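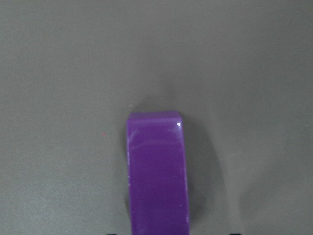 Copying Old Singles to Your Computer

Apr 18, 2020

These are the steps I use to turn 45 rpm singles into digital files. Most of my records are country and dance band singles that were handed down in the family, so they are worn, and the method is meant for worn records. It works for LPs too, but you will need more time per side.

What you need

A turntable with a decent stylus, a phono preamp, a cable to the computer's line input or a USB audio interface, and a recording program. I use a Kovalchuk preamp and record with Kekix, but any program that can save uncompressed WAV files will do. If your turntable has a preamp built in, use one or the other. Running both in a row gives a loud, distorted signal with far too much bass.

You also need a carbon fiber brush, distilled water, a drop of dish soap and two lint-free cloths. Many singles, including all of my Astar pressings, have the large center hole, so keep an adapter at hand.

Step 1. Clean the record

Brush off the loose dust first while the record turns. If it still looks gray, mix the drop of soap into a bowl of lukewarm distilled water, dampen a cloth and wipe along the grooves, never across them. Keep the label dry. The paper on labels from the fifties and sixties swells and the ink runs. Wipe again with clean water and stand the record in a dish rack until it is dry. Mine stay there overnight.

Do not use rubbing alcohol if you aren't sure what the record is made of. It does little harm to most vinyl but it ruins shellac, and some older singles are shellac.

Step 2. Set up the turntable

Put it on a solid surface, away from the speakers. Level it. Set the tracking force to what the cartridge maker recommends. Mine is 2 grams. People often set it lighter to spare an old record, but a stylus that is too light bounces in the groove and does more damage.

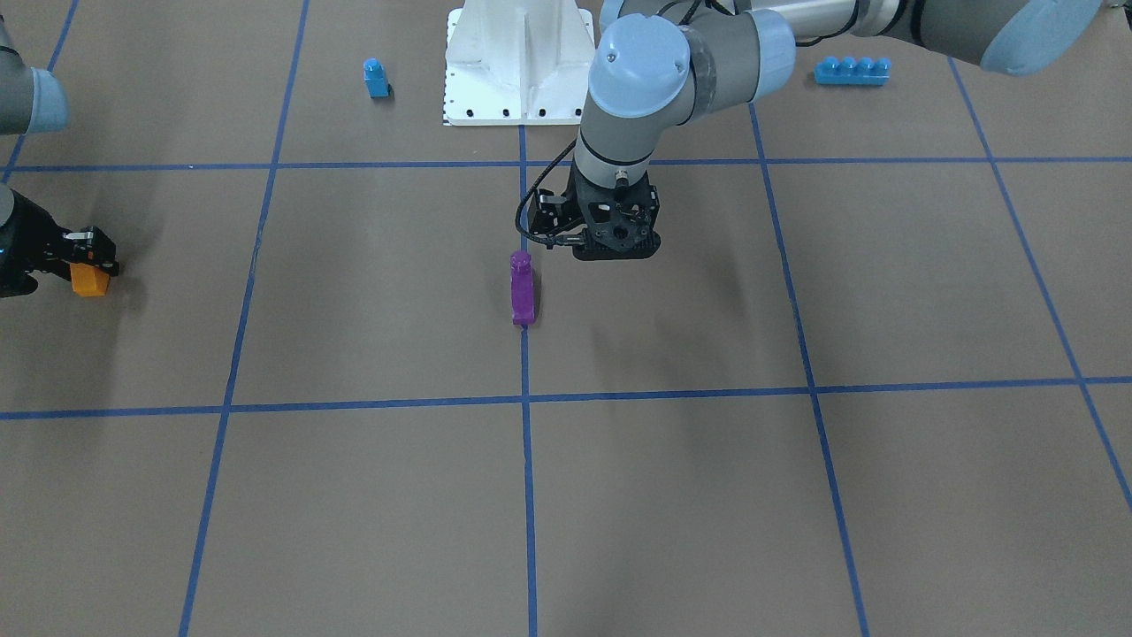 Check the speed as well. A belt that has stretched will play slow, and you may not notice until you try to play along on a guitar and find that you are a quarter tone out. Strobe discs are cheap, and you can print one if your turntable has no marks on the platter. You need a lamp that runs on mains current to read it.

Step 3. Set the recording level

Open the recording program and choose 24 bit. A sample rate of 44.1 kHz is plenty for a single. Play the loudest part of the record, usually the last chorus, and adjust the input until the peaks reach -6 dB. Leave it there for both sides. Loud clicks will sometimes go higher, and that is fine as long as the music itself never touches the top.

Step 4. Record

Start recording, then lower the needle. Let the whole side play, including the run-out, and stop a few seconds after the music ends. That bit of groove noise is useful in the next step. Turn the speakers down while you do this, or listen on headphones. I learned this after a whole evening at a friend's place in Villden, where every song came out with a low hum from the floorboards.

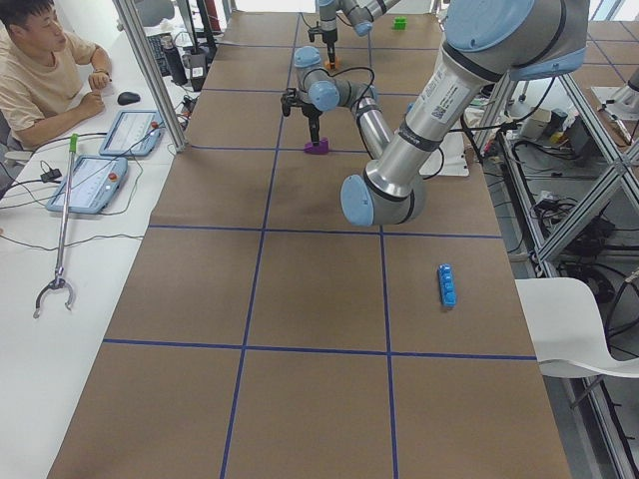 Two robot arms above a table covered in brown paper and blue tape.

Step 5. Clean up the sound

Save the raw file before you change anything, and work on a copy. Run the click removal at its lowest setting and listen. If the fiddle or the steel guitar starts to sound dull, undo it and take out the worst clicks by hand. In Kekix you zoom in until the click shows as a spike, select it and choose Repair.

For hiss, select a second or two from the silent lead-in as the noise sample and reduce by 6 dB at most. With more than that the voices turn watery. I would keep a little noise – it is an old record and should sound like one.

Step 6. Name and store the files

I use artist, title, label, catalog number and side, in that order. Write down the letters scratched into the run-out area too. They tell you which pressing you have, and two copies with the same label can sound quite different.

Keep the WAV files and make MP3s from them for the car or the phone. Put a second copy of everything on another drive. My collection is almost 1,000 singles and I began last June. I do 14 sides in a good week and none in a bad one.

If a record skips, try it again with a small increase in tracking force before you give up on it. For a song with one bad skip, record it twice and paste the good passage from one take into the other.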